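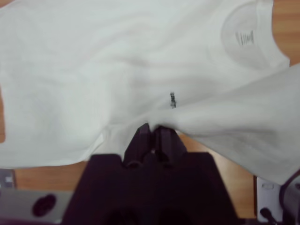 Gullard Robotics Club
Minutes of the regular meeting, Sun 14 December
Place: Lemieux Hall, upper workroom
Chair: Thérèse Leclerc
Minutes: Liette Sandhu

1. Opening
The chair opened the meeting at two in the afternoon. The minutes of the last meeting were read and accepted with one correction: under item 4, "motor" must be "motor driver".

2. Folding team
The team reported on the T-shirt task for the Verby competition in February. The arm is now working on the wooden table by the windows, with the shirt laid out loosely and with creases, as the rules require. The team has stopped ironing the shirts before practice. Liette said that the results from ironed shirts looked good in our log but did not help us to prepare.

The present difficulty is the first pinch. When the gripper closes in the middle of the shirt, the cloth gathers between the two fingers and the folds spread out over the whole front. When it closes near the hem, it often takes one layer and leaves the other one on the table. There was a long discussion about whether the program should look for the hem or for a sleeve first. Thérèse prefers the sleeve. The others want to compare both before a decision is made.

Decided: the team will make 100 attempts with each method and write every result on the same sheet, also the bad ones. An attempt counts as good only if both layers are lifted.

It was also asked if the wrist camera can be used to find the collar. At the moment the collar is found well on dark shirts. On white shirts the program sometimes takes a deep wrinkle for the neckline. Thérèse will try a different exposure setting and report next time.

3. Recordings
We have 1,893 recordings which can be used. The plan was to have 3,000 before the winter break, and this will not be reached. Members who can come during the break are asked to write their names on the list at the door. Recordings with a hand above the table must be marked as such. Please do not delete them.

The file names are still not the same for everybody. The correct order is date, shirt color, attempt number, with no spaces. Liette will rename the old files, but she asks that she does not have to do it again.

4. Software
The new version of Flivow was installed on the club computer. It starts more slowly than the old one, and the calibration page has moved to the second menu. Two members could not open their old projects. Until this is solved, the old version stays on the computer and must not be removed.

5. Money
The registration fee for Verby is paid. The request for a second set of finger pads was accepted. The request for a larger table was not accepted and may be brought again after the competition.

6. Other matters
The workroom key must be returned to the office on the same evening. In November it was missing for a weekend and the Saturday group could not enter.
White T-shirts are needed, adult sizes, plain. Please bring them washed.
The question about club sweaters was moved to the next meeting.

7. Closing
The meeting was closed at 3:40. The date of the next meeting will be sent by e-mail.

To do
Thérèse: exposure test, e-mail to Verby about the allowed shirt sizes
Liette: file names, result sheet, order of finger pads
Folding team: attempts with hem and with sleeve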